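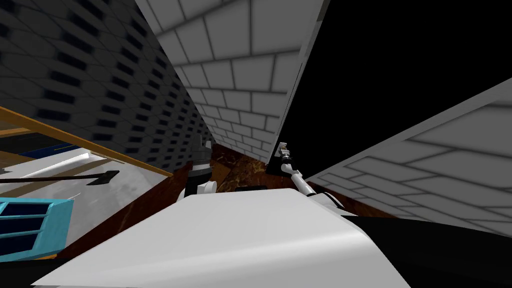

Okay, data collection thread, a few people asked what I do all day. Short answer: I drive a fake robot around a fake kitchen so a model can learn from it. Long answer below.

The whole thing runs in simulation. I wear the headset, hold the two controllers, and the arms go where my hands go. The program writes down every joint angle and every picture from the robot's cameras. One try from start to finish is one episode.

Our target for this task is 500 good episodes. We're at 420! The job is "pick up the utensil from the counter and put it in the crate." Sounds like nothing, right? Try it with tiny gripper fingers and a long skinny handle lying flat on a countertop.

The rooms get mixed up every time we reset. Walls, floor, furniture, colors, all of it gets drawn from a big pile of parts. This one gave me gray brick, a dark tiled wall with little black slots in it, a reddish brown wood floor and a very cyan crate. I would not live there, but I'd like the model to cope with it.

And yes, the view is tilted like crazy. We store the tilted ones too, and they go through the same check as everything else. The big white curve is the robot's own body. You get used to seeing a lot of yourself in this job.

Somebody asked about the solid black area up between the two brick walls. There's just no geometry there. I've sent it to Pantelis Chatzigeorgiou, who builds our rooms, and he wants the room seed and the reset number with every report. Fair enough (I forgot both the first time, sorry Pantelis).

Stuff I wish I'd known in my first week: go slow near the counter. If you rush the grasp, the recording is full of little jerks and the model happily copies every single one of them. It has no idea you were just hungry.

Also, don't always come in from the same side! My first batch was nearly all right arm because I'm right-handed. Guess which arm the policy used for everything, even when the handle was practically under the left one.

What about failed tries? We keep them, but in their own folder with a tag. A drop that you recover from in the same episode stays in the good pile, and I love those. The model needs to see somebody fix a mistake.

We're on the Rorkitz build of the simulator right now and moving to Harju in August. Harju is supposed to have better contact for thin objects, which would be lovely, because at the moment a flat handle can sink right into a counter if you press down too hard.

Oh, and label as you go. I once left a whole afternoon of tags for later and then sat there replaying episodes trying to remember which ones I'd liked. Now I do it before I hit reset, every time, even when the grasp was great and I want to go again right away.

Okay, headset's charged, back to the crate. Send me questions and I'll get to them tonight.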